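Print this page | E-mail this to a friend

Search reviews: Go

Maltwood weighted blanket, nine months in

I bought the Maltwood back in January, when our bedroom was so cold I was sleeping in a hat. It's the 12 pound one, dark, full/queen size, and I paid $132 for it at the Gellbridge outlet (they wanted a lot more online, so go look in person if you can).

First week, I hated it! I kept waking up feeling like a large dog had sat on my shins. By the second week I'd stopped noticing, and by the third I was dragging it out to the couch to watch TV. I'm a side sleeper and a fidgeter, and it does slow me down a bit — my husband says I steal the covers less, mostly because they're too heavy to steal.

The filling is tiny glass beads sewn into squares, and so far none of the squares have leaked. The old Vanholm I had before this one dumped its beads all over the hall closet, so I check the stitching more than a normal person should. One corner has a loose thread. I snipped it and it's been fine.

Washing is the pain. The cover comes off with a zipper and eight little ties, and getting those ties done up again took me most of a podcast. The inside part is spot clean only. Lint shows on the dark color too, so keep a roller handy if you have a cat.

Summer was better than I expected with the fan on, but I gave up for the two hottest weeks. I'd buy it again at the outlet price. Four stars.

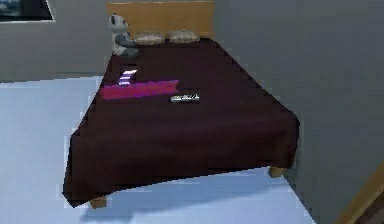

If you're stuck between sizes, go smaller. The bigger one hangs over the sides and slides off by morning, which my sister found out with hers.

Comments

Vilgot Lie: Does the zipper rattle? Mine does and it drives me nuts.

Vlastimil Ševčík: Got the gray one. Those ties are awful. I only do up four of them now and it stays put.

dottie_m: Thanks, going to Gellbridge this weekend!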